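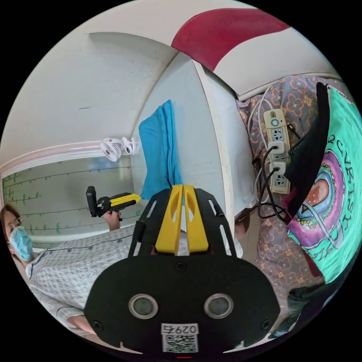 **Figure 3.** A gripper with two yellow fingers; to the left, a person in glasses and a light blue mask.

### 4.2 Who is talking in the refrain?

I'll admit I read Lūse's harbor poems wrong for years. I took the "you" in the refrain to be a lover, mostly because Guerra does, and his essay was the first one I ever read on her. Then I sat down with all 164 poems in the Feken edition and marked every "you" in pencil (slow work, and my copy looks awful now).

In the first half of the book the word nearly always comes right after a line about water. "You" gets salt, tide, fog – never a face or a name. Only 8 poems give it a body at all, and five of those are late ones. So I side with Liên Lại here: the speaker is talking to the harbor, and the harbor is a poor listener.

Nhung Cù objects that the November poems break this pattern, and she has a point. "Letter, Unsent" does have hands in it. But whose hands? The grammar lets them belong to the speaker just as easily, and the line break after "my" keeps both readings open. I come back to that break in 4.3, where I also look at the rhyme words she drops in the second printing.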